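Gbeho House Newsletter: Drinks Table Notes for November

The drinks table at Codthorpe hall served 214 people at last month's supper, and orange soda went faster than anything else we put out. We bought cola, lemon and plain seltzer as well, and most of the cola is still in the store cupboard. The orange will be back, with more of it on order from Dolten.

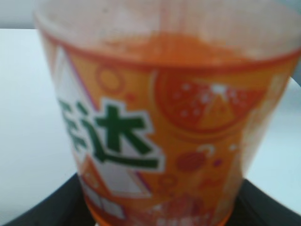
Orange soda stains more than people expect, so clearing up needs a little care. Please pour leftovers down the sink before anything goes into the recycling bag. A little orange left in a cup, with smears running up the inside toward the rim, is enough to make the whole bag sticky by morning. A quick rinse in cold water takes care of it. Tablecloths should go straight into the machine if they catch a spill.

Cups and bottles go in separate bags. The bags are under the sink, and the spare roll is in the drawer to the left of it.

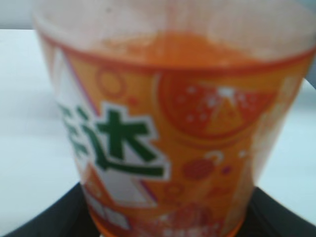 Tetteh Gyamfi wrote in to say that the sodas lose their fizz when they are poured too early, and that he would like to see them poured as people come up to the table. We tried this at the last two suppers and the line moved well enough, so it will be the rule from now on. Opened bottles should have their caps put back on between servings.

Starkia has changed its delivery time to 4 p.m., so someone needs to be at the side door to sign for the boxes.

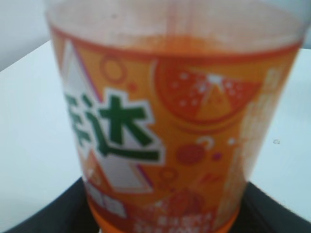
Can people bring their own drinks to the supper? Any soft drink is welcome, as long as it is sealed when it arrives and is handed in at the table with the others.

Cold storage is still tight. The small fridge is full once the milk and desserts are in, so the soda goes in the two coolers by the back wall. Ice comes from the machine in the kitchen.

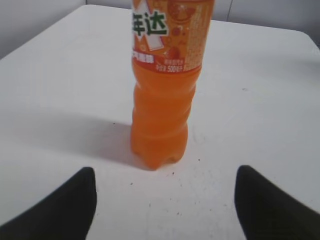 The coolers should be drained and wiped out at the end of the night, then left with the lids open. Names for the serving list can be added to the sheet inside the kitchen door.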